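TITLEY OPENS ITS CLEAR TABLE ROOM TO FAMILIES, CLUBS AND ANYONE WITH A BOX TO SORT

For immediate release

There are few households without a box somewhere that has been waiting for its turn. It may hold buttons, or seed packets, or the small parts of several board games that have become one large board game over the years, and it tends to move from cupboard to landing to spare room without ever being opened for long enough to do it any good. This December, Titley is delighted to invite everybody with such a box to bring it along to the Clear Table Room, a warm and well-lit place where there is space to spread things out, time to look at them properly, and a cup of tea while you decide what goes where.

The Clear Table Room began as a very modest idea indeed. We had a ground-floor room that was used for coats and not much else, and we had noticed that people who came in for our mending and craft sessions often stayed behind to tidy their workboxes on the end of a table. They would ask, a little shyly, whether anyone minded. No one did, and before long we were putting out a spare table for them, and then another, and it seemed only right to give the whole business a room and a name of its own.

Since then the room has welcomed 683 visits, which is a good many more than we had dared to hope for when we moved the coats. People have come with sewing tins and fishing tackle, with postcards and foreign coins, with beads, keys, dried flowers and a great deal of string. Some stay for half an hour and go home with one tidy tin. Others settle in for the whole afternoon, and we are always happy to see them back the following week with the rest of it.

What visitors tell us they like most is how plain it all is. We have tried hard to keep it that way. Each sorting place is made ready with a white surface to work on and a clear container to hand, and beyond that we leave people to get on as they please. A pale background makes an enormous difference when you are looking for a dark snap fastener or trying to tell navy thread from black, and a see-through box saves you lifting the lid every time you have forgotten what you put in it (which, if you are anything like us, will be often!).

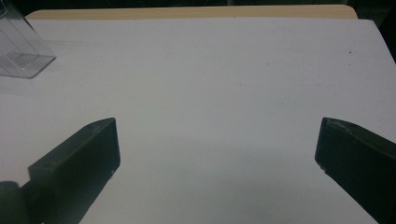
Titley Press Desk

A white surface like this one, with a transparent box set towards the corner and plenty of open space left over, is very much how we like a sorting place to look before anybody's treasures arrive. We do ask visitors to resist the temptation to tip everything out in one go, although we quite understand it. A handful at a time is kinder to the back and the eyes, and it leaves you somewhere to put your elbows.

For the new season we are adding a good many more containers to the room, thanks to a generous gift from Skilmont, who have supplied 147 clear boxes and trays in a range of shapes. There are shallow ones for beads and fishing flies, deeper ones for wool and cotton reels, and some narrow upright ones that we suspect will be spoken for by the knitters within the first few minutes. The containers are for use in the room, but anyone who finds that a particular shape suits them can ask at the desk for a list of sizes to take home, so that they can look for something similar or measure up what they already own.

We would like to say a very warm thank you to Skilmont for their kindness and for their patience, too, as we changed our minds more than once about lids. In the end we asked for lids on everything. They can be stood underneath the box while you work and put back on when it is time for home.

The December programme opens on Wednesday at ten in the morning, with the kettle on from a quarter to. The room will then be open every Wednesday throughout the month until four in the afternoon. Mornings are kept as quiet as we can manage for those who prefer to sort in peace, and afternoons are a good deal chattier. Children are very welcome at either, provided that a grown-up stays with them, and we have found that they are often far better at matching buttons than the rest of us.

There are 88 bookable places across the month, and each one gives you a table space for as long as you need it on the day. Booking is free and can be done in person at the Titley front desk or by telephone during opening hours. We keep a few extra spaces back for people who simply turn up, so please do not be put off if you have only just found your box and want to come straight away. If the tables are full when you arrive, there are comfortable chairs by the window and someone will call you over as soon as a space comes free.

Alongside the open tables there will be 2 longer afternoon sessions, each with a little more guidance for those who would welcome it. The first is called Buttons, Beads and Bits, and is meant for anybody with a mixed tin and no idea where to begin. We shall talk through sorting by colour, by size and by what you are ever likely to use, and there will be time to swap things at the end. Swapping was suggested by our visitors and has proved very popular, particularly among those who have three of a nice button and need four.

The second session is about paper: recipes cut from magazines, letters, programmes, old greetings cards and the instruction leaflets for things you may or may not still have. It will run at a gentler pace, as paper has a way of making people stop and read. Please bring a folder or a large envelope with you if you can. We shall have soft pencils for making notes on the backs of things, and plain labels for whoever would like them.

Both sessions are offered with the support of Bravinex, whose contribution has paid for the labels, the pencils, new lamps for the darker side of the room and the biscuits. We are grateful for all of these, and the lamps have already made themselves useful on gloomy afternoons.

Visitors are asked to bring no more than they can comfortably carry, and to leave at home anything sharp, leaking or alive. Small scissors are fine if they have a cover. If you find at the end of your visit that there are things you no longer want, there is a shelf by the door where clean and usable odds and ends may be left for others to help themselves. Anything that is still on the shelf at the end of the month will be offered to our craft sessions in the new year, where scraps of ribbon and odd buttons never last long.

The room is on the ground floor, with a level entrance and a wide door, and the tables nearest the door have been set a little further apart to give extra room for wheelchairs and pushchairs. Seating can be changed or taken away on request. Please mention anything that would make your visit easier when you book, and we shall do our best to have it ready before you come.

Tea, coffee and squash are served from the hatch next door. Drinks are kept to the side shelves, away from the sorting tables, after a sad incident with a box of stamps.

ABOUT THE CLEAR TABLE ROOM

The Clear Table Room is run by Titley as part of its programme of free daytime activities. It is open to everyone, and there is no need to live nearby or to have visited before.

NOTES FOR EDITORS

Members of the press are welcome to visit on any Wednesday in December and are asked to let the front desk know beforehand. Visitors who would like to be left out of photographs may say so on arrival. Enquiries about the programme, the afternoon sessions or gifts of clear containers should be addressed to the Titley Press Desk.

Ends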